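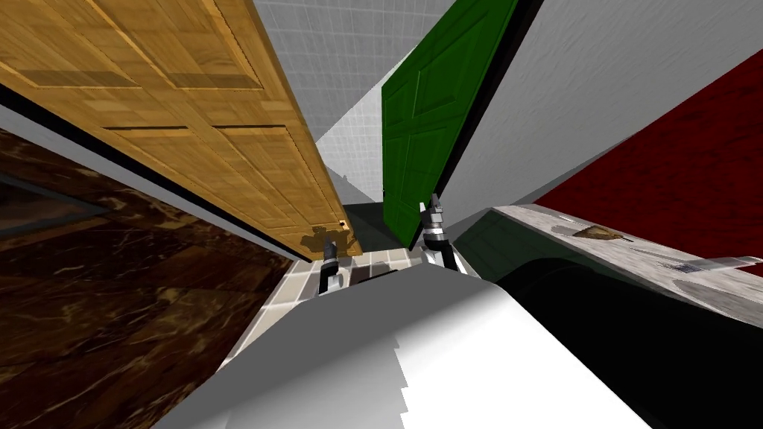 Posted by hildegard_b on Jan 8, 2023
Topic: Odometry drifts to the left after swapping wheels

Hi all, I've been going back and forth on whether to post this, but I've run out of ideas and my husband has run out of patience with me driving a robot up and down the hallway. I have a Delmont base (the older one, with the two driven wheels and a caster) and in September I put new wheels on it because the rubber on the old ones had gone hard. Ever since then, if I tell it to go straight for six meters, it thinks it did, and it ends up 23 cm to the left. I've checked the tire pressure – just kidding, they're solid. I did change the wheel radius in the config file. What else should I be looking at?

Hildegard Brinkmann

mohamedi_fan wrote:
Welcome Hildegard! Did you measure both wheels, or one wheel and assume the other matched? I did the second thing on my Mohamedi base and lost a whole weekend to it. Put calipers on each one, with the robot's weight on them if you can manage it, and enter left and right separately. A very small difference adds up over six meters.

curkska_tom wrote:
I'd go at it from the other end, with all respect to the fan above. Calipers on rubber are a guessing game. Do the square test: drive a square clockwise, come back to the start, mark where it lands, then do the same thing counterclockwise. Run it 11 times each way if you can stand it. The two clusters of marks will tell you if it's the wheel diameters or the wheel separation.

mohamedi_fan wrote:
Eleven each way is a lot of squares, Tom! Five would do fine on a hard floor. And she has a plain straight line error, so I still say diameters first.

curkska_tom wrote:
Could be, but new wheels often have a wider hub, and then the separation is off too and she'll be back here the first time she turns a corner. Measure once and be done with it.

cinden_user7 wrote:
Before either of those, have a look at the caster. If it got bumped while you had the base upside down it can drag to one side. Mine did, and I spent ages in the config files blaming the software.

hildegard_b wrote:
Oh, you're all so kind, thank you! Caster spins freely, I just went and looked. But I only measured the right wheel, so I'm blushing a little. The left one is 0.6 mm smaller! I'll put both numbers in tonight and then do Tom's squares on the weekend – probably seven each way, to keep the peace between you two.

curkska_tom wrote:
Seven I can live with. Post your marks when you have them.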